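Menos exemplos, melhores exemplos

Toda semana alguém me pergunta quantas demonstrações já temos. 233. E daí? Pergunta errada. Dessas, umas boas, muitas repetidas, o mesmo gesto no mesmo canto do papel, gravado com pressa pra engordar a planilha.

Na Serra a gente trabalha com braço pequeno, peça impressa, servo comum, fio pra todo lado. Papel branco marcado com pontinhos em cima da mesa. Barato, e ensina mais que muita bancada cara que eu ja vi.

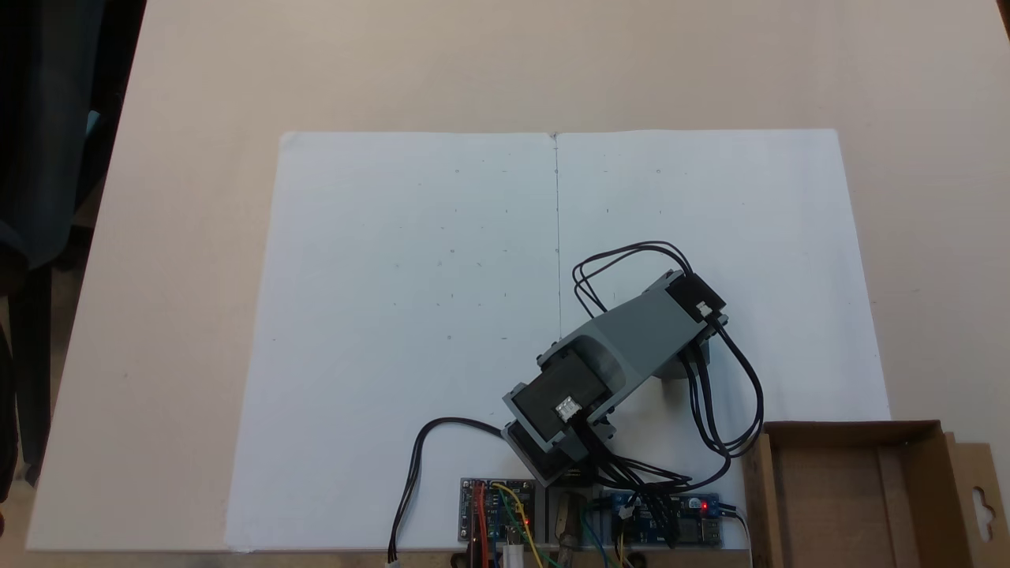

O que eu mudaria

Variar a posição de partida, sempre. Guardar as tentativas que deram errado, com etiqueta. Parar depois de 16 seguidas, porque a mão cansa e o modelo aprende o cansaço tambem. Benedetta Sanna discorda, quer volume primeiro e limpeza depois. Já limpei depois, em maio. Seis dias perdidos. Prefiro dois operadores atentos numa tarde curta do que o mês inteiro no automatico.

Contato: redação Fenatmont | Todos os direitos reservados | Voltar ao topo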